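Chapter 4
Drying and Storing: Water on the Move

Leave a wet plate by the sink overnight and by breakfast it is dry. Where did the water go? It is a lovely question, and it opens up one of the busiest corners of everyday science – evaporation!

Water is made of tiny particles that never stop moving. At the surface, the fastest ones break free and drift off into the air. Warmth helps them along, and so does a breeze. In this chapter you will meet the drying lofts of Hirdale, where 200 sheets of paper once hung at a time, and work through 19 short activities using things you already have at home. 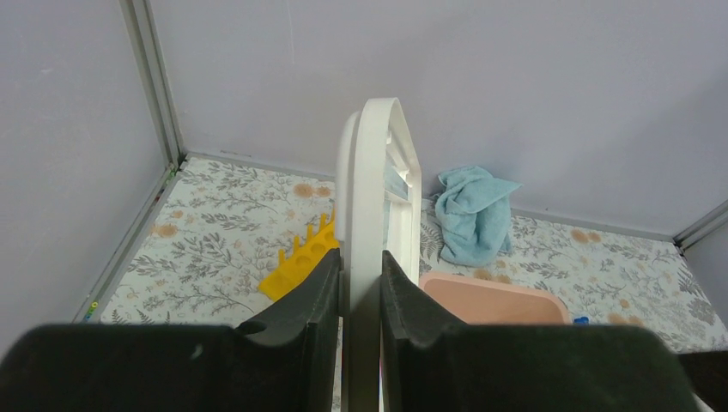
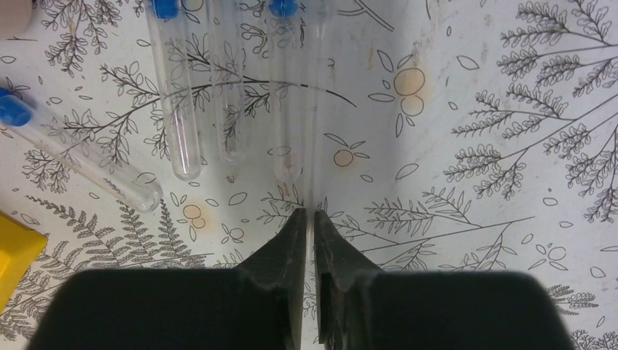

Why does a puddle dry faster on a windy day?
Moving air carries damp air away from the surface, so more water particles can escape without others falling back in.

Keep that idea close, as we will need it again in Section 4.2, when we hang up two wet socks (one spread out, one rolled in a ball) and weigh them every hour.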